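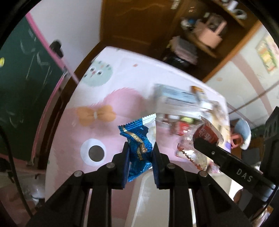
A blue-wrapped sweet from the snack table.

Snack table, end of term

The children's club spent an afternoon sorting its snacks for the winter party. The table was put up near the chalkboard and covered with the pink and white cloth with the cartoon faces on it. Families had been bringing things in since the start of the month, and it all needed to go into boxes before the room was used for anything else.

Hannelore Zwahlen kept the list. Her rule was that sweets went in last, so they would stay on top and the crisps and puffs would fill the bottom. It worked for the first box and was then forgotten. Tyra Ljungberg brought a bag of wrapped sweets from the Drulberg shop, and most of those ended up handed round before any packing was done.

The cloth has been in use for four years. It wipes clean, and it is long enough for the big table if you don't mind a bare strip at the window end. Stellan Aasen has offered to replace it with something plainer. The children have said no.
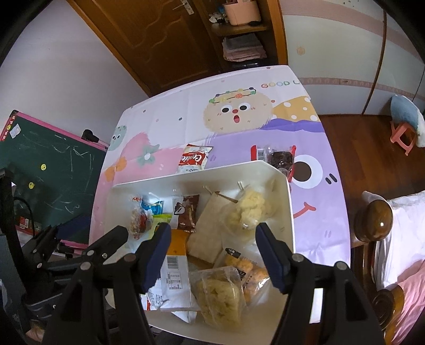 Sorting a mixed lot of snacks takes longer than you would think, mainly over what should share a box with what. The soft bags are the awkward ones, as they slide about and the small packets drop down between them. In the white box there were pale yellow puffs in a clear bag with a knotted top, orange cheese balls, a kraft-paper bag lying at a tilt and a little bag of what look like nuts. Anything with nuts was meant to go in a tub of its own, so that one was put on Sølve Sjögren's list to be checked. He did the checking at home with his reading glasses and a mug of tea.

Six boxes were made up in the end – four for the party and two for the families who couldn't come. Lids are in the hall cupboard, behind the folding chairs. If you lent a box, please put your name on the underside before you collect it, as several are the same size.

Page put together by Idun Hovland, December 20, 2020. More pictures will go up in May, after the spring outing.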